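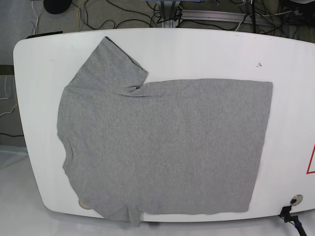 Figure 1. A gray heather T-shirt, partly folded, on a white tabletop.

3. Clothing care and the shape of the week

When we began visiting households in Ukska, we had expected to talk mostly about money. The women and men who welcomed us in (often with more coffee than was good for us) wanted to talk about laundry instead, and it took us some time to understand how much of the week hung on it. Of the 585 households that returned our diary booklet, a good many wrote more on the washing pages than on meals and shopping put together.

We had left three lines a day for these entries. People wrote in the margins, on the back cover, and in one case on a paper bag pinned to the last page. Washing was usually set down as a single event with a clear start, but folding spread itself over the evening and was shared, put off, or traded for other jobs. One grandmother in the Bartoš district told us that her daughter's shirts could wait until the radio play — her own could wait until February.

Rozália Štěpánek, who read all of the booklets by hand, suggested that we treat folding as a kind of visiting time, and we have kept her term. In 70 of the diaries the writer mentions a conversation that took place over the clean clothes, and these conversations are some of the fullest passages we have. They touch on school, illness, neighbors, and the closing of the Nolico mill, where many of the older writers had worked. 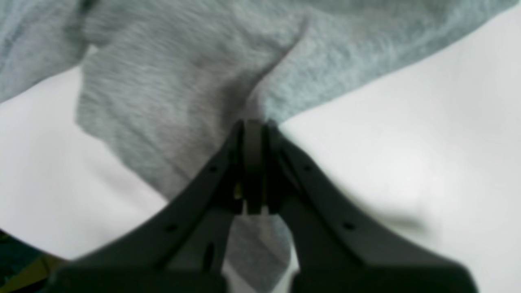

Figure 2. Soft gray heather fabric, bunched over a white surface and pinched at one point.

Plain knit garments come up again and again in these pages. Older writers tended to fold them in thirds, as their mothers had, while younger ones rolled them or laid them flat in a drawer. We were slow to see that this mattered to people, and we are grateful to the family in Elum who argued about it so cheerfully in front of us for most of an afternoon. Differences of this sort followed age more closely than income, a point we take up again in Section 4 with the interview material.

Last updated: 20 September 2019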